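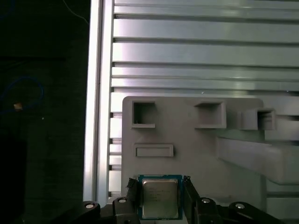 I've had the Zesard thermal paste kit in my drawer since June, and I finally used it enough times to have an opinion. Short version: I like it a lot, and I'd like it more if the spatula weren't so silly.

I bought mine from Hisotia for 20 dollars, which felt like a lot for a tube of gray goo. My old tube of Manik cost 12 and did me fine for years, but it had gone stiff and I was tired of squeezing it with both thumbs (my thumbs were tired of it too). So I splurged!

You get a 4 gram syringe, a little stack of cleaning wipes, a plastic spatula and a folded instruction sheet in tiny print. The wipes are the star for me. They come damp but not dripping, and one of them took all the old crusty paste off my desktop's processor, with a second one just for the corners. I used to do this with paper towels and rubbing alcohol and there was always lint. No lint this time, and no smell that hangs around in the room either.

The paste itself is soft and goes on like cake frosting that's been left out on the counter. I did my own computer first, then my sister's, then the old one that runs the music in the den. I'm a pea-in-the-middle person. My friend Tobiloba Tamuno is an X person and we have gone back and forth on this way too many times, so I tried an X on the den computer just to be fair. Couldn't tell you the difference. Both ran cooler than before, and the fan in my own machine has quit doing that whoosh every time I open a browser. 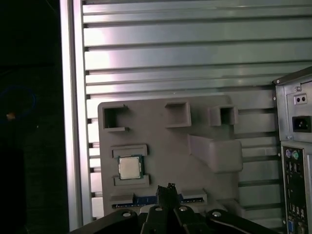
Gray fixture plate against a slotted aluminum panel.

Now the gripes. The spatula is bendy and too wide, and it left ridges, so I gave up and let the cooler do the spreading. The cap on the syringe is also really small and dark, and mine has already rolled under the desk twice. Please, Zesard, put it on a little leash or make it bright orange or something.

If you only ever build one computer, get the Zheng single-use packets and save your money. If you're the one in the family who gets handed everybody's noisy old tower, this kit is worth it, and I still have plenty left in the tube.

Four stars from me. I'd buy the wipes on their own if they sold them that way, so if anybody has seen a store that does, leave me a comment!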